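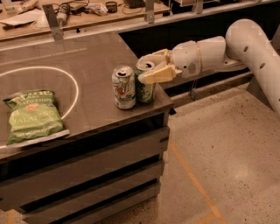
Guías de uso > Biblioteca de pensamiento religioso
Tiempo de lectura: 6 minutos
Actualizado el 22/10/24

4. Preparar tu primera estantería de estudio

Ya tienes Culton instalado y la cuenta abierta, así que llega lo bueno: meter libros. En este capítulo vas a crear una estantería, a dar de alta una obra con varias ediciones y a enlazar sus prólogos y ensayos con el texto principal. Con una tarde tranquila se llega muy lejos, y ver por primera vez un tratado de teología con todas sus introducciones ordenadas una detrás de otra es una gozada (¡sobre todo si llevas años con papelitos entre las páginas!).

Los ejemplos usan la colección Vandemside, que viene incluida en el programa con 68 obras de filosofía de la religión, comentario bíblico y ensayo. Puedes borrarla cuando quieras desde Ajustes > Colecciones.

4.1 Crear la estantería

1. Abre el menú Estanterías y pulsa Nueva.
2. Escribe un nombre. Se admiten tildes, eñes y caracteres hebreos, griegos y árabes.
3. Elige el orden por defecto: autor, año de la primera edición o tradición.
4. Pulsa Guardar.

La estantería aparece en la columna izquierda con un cero al lado. Ese cero dura poco.

Nota: si eliges el orden por tradición, Culton te pedirá una etiqueta para cada obra. Las etiquetas son libres y una misma obra puede llevar varias. Un ensayo sobre Maimónides y la escolástica latina cabe perfectamente en las dos ramas, y saldrá en ambas sin duplicarse.

4.2 Dar de alta una obra

En Culton, obra y edición son fichas distintas. La obra es el libro en abstracto: quién lo escribió, en qué lengua, cuándo salió por primera vez. La edición es el ejemplar que tienes en casa, con su editorial, su traductor y sus añadidos. Conviene rellenar primero la obra.

1. Con la estantería abierta, pulsa Añadir obra.
2. Rellena Autor, Título original y Lengua original.
3. En Primera publicación, escribe solo el año. Si no lo sabes con certeza, marca la casilla Fecha dudosa y pon el siglo.
4. Pulsa Continuar. Se abre la ficha de edición.
5. Introduce el ISBN, o déjalo en blanco si el libro es anterior a ese sistema.
6. Revisa los datos que propone el programa y corrige lo que haga falta.
7. Pulsa Guardar edición.

El buscador de ISBN consulta el catálogo Raptis, que es estupendo para libros en español y en francés y algo más flojo para lo publicado en hebreo o en yidis. Si no encuentra nada, escribe los datos a mano. Se tarda un par de minutos por libro y la ficha queda igual de completa.

Atención: no uses el campo Título original para el título traducido. Es el error más frecuente y luego las ediciones de una misma obra no se agrupan. Si ya te ha pasado, ve a 4.5.

4.3 Transliteraciones

Merece la pena dedicarle un rato a esto, palabra. Un mismo nombre puede aparecer en tus libros escrito de cuatro maneras, según el traductor y la época, y Culton sabe reunirlas todas bajo una sola entrada.

1. Abre la ficha del autor.
2. Pulsa Variantes del nombre.
3. Escribe una variante por línea.
4. Marca con la estrella la que quieras ver en los listados.

A partir de ese momento el buscador las encuentra todas. Busca «Yehudá» y saldrán también «Judá» y «Jehuda», siempre que estén en la lista.

Se permiten hasta 21 variantes por autor. Los apelativos y los acrónimos rabínicos también cuentan, así que «Rambam» o «Rashi» van en la misma lista, cada uno en su línea.

4.4 Enlazar prólogos, introducciones y ensayos

¡La parte favorita de casi todo el que empieza! Muchos clásicos del pensamiento religioso se han reeditado con un prólogo nuevo cada vez, y leerlos seguidos cuenta una historia aparte: cómo fue cambiando el modo de entender el libro. Culton guarda cada uno de esos textos como un paratexto, con su propio autor y su propio año.

1. Desde la ficha de edición, abre la pestaña Paratextos.
2. Pulsa Añadir y elige el tipo: prólogo, introducción, epílogo, ensayo o nota del traductor.
3. Escribe el autor y el año en que se escribió el texto. Ojo, que a menudo es distinto del año de la edición que tienes en la mano.
4. Indica las páginas. Los números romanos se aceptan tal cual: xi-xxiv.
5. Repite con los demás.
6. Pulsa Ordenar por fecha.

Si un prólogo se reproduce en varias ediciones, no lo copies. Usa Vincular existente, busca el texto y selecciónalo. La ficha mostrará en qué ediciones aparece y en qué páginas de cada una.

Nota: los paratextos sin firma se guardan como «La editorial». Puedes cambiarlo más adelante.

4.5 Agrupar ediciones sueltas

Cuando dos ediciones de la misma obra han quedado como obras distintas:

1. Selecciona las dos en el listado (mayúsculas + clic).
2. Pulsa Agrupar.
3. Elige qué ficha de obra se conserva.
4. Comprueba las notas de lectura antes de confirmar.

Atención: al agrupar se conservan las notas de ambas fichas, pero las etiquetas de la ficha descartada se pierden. Apúntalas antes. La operación se puede deshacer durante 6 días desde Historial; pasado ese plazo, ya es definitiva.

4.6 Referencias a textos sagrados

Culton reconoce las citas bíblicas, talmúdicas y coránicas dentro de tus notas y las convierte en enlaces. Escribe Gn 12,1 o Berajot 5a y verás cómo se subrayan solas. Para la Biblia hay que elegir una numeración, dado que los Salmos no se cuentan igual en todas las tradiciones:

1. Ve a Ajustes > Citas.
2. En Numeración de los Salmos, elige hebrea o griega.
3. Activa Mostrar equivalencia si quieres ver las dos. Muy recomendable cuando manejas comentarios antiguos.

El reconocimiento de citas del Talmud funciona por folio. Las ediciones que numeran por página corrida no se enlazan todavía; está previsto para la versión de noviembre.

4.7 Copia de seguridad

Antes de pasar al capítulo siguiente, guarda una copia.

1. Menú Archivo > Exportar.
2. Formato Tollby (conserva todo) o texto separado por tabulaciones (pierde los vínculos entre paratextos).
3. Elige la carpeta y pulsa Exportar.

El archivo Tollby se abre en cualquier otro equipo con Culton instalado. Para compartir la estantería con un grupo de estudio, desmarca antes Incluir notas personales, salvo que te apetezca que todos lean lo que pusiste al margen del capítulo tercero.

Sigue en: 5. Planes de lectura y sesiones en grupo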